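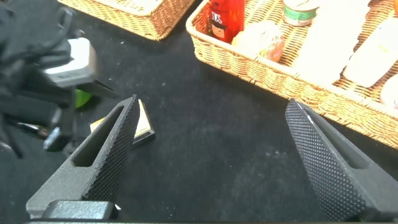
*Photo: Akosua Adjei*

We left home before the sun was up, because Gifty Alhassan had warned us that the good parking at the Grikovar airfield goes fast on open day, and she was right (she usually is!). By the time we rolled in there were cars all along the fence and a line of little trikes with their wings still wet from the dew.

The Tilline hangar was our first stop, and we ended up staying there most of the morning. Bořivoj Brabec walked our group around a two-seater that was still waiting for its fabric, so you could see every tube and cable, and he was happy to let us lean in and ask whatever we liked. I asked far too much about control cables and he never once looked at his watch. The bare airframe weighs 224 pounds, he told us, and he'd like to get that down a little before they cover the wings. I also learned that I have been storing my spare sails wrong for years, folded instead of rolled, so that's a job for the weekend.

Lunch was grilled sausages and a very good potato salad at the flying club's tent. Mansa Dogbe joined us there, still in her flight suit, and told us about her trip up to Quispe in September, 155 miles with one fuel stop and a headwind the whole way. She says the strip at Quispe has been mowed and rolled since and is much kinder on the nose wheel now, if any of you were put off by it before.

In the afternoon the wind settled down and they started the intro flights. A ride was 30 minutes and I got Kobe Mulder as my pilot, who let me hold the stick over the reservoir and talked the whole time about thermals, which suited me fine. We could see clear across to Gurnomora! My landing advice was not needed.

If you're going next time, bring a hat, bring cash for the raffle, and put your name on the flight list before you do anything else. The list was full by ten. Gifty has the sign-up sheet for the spring fly-in, so call her if you want a camping spot near the trees.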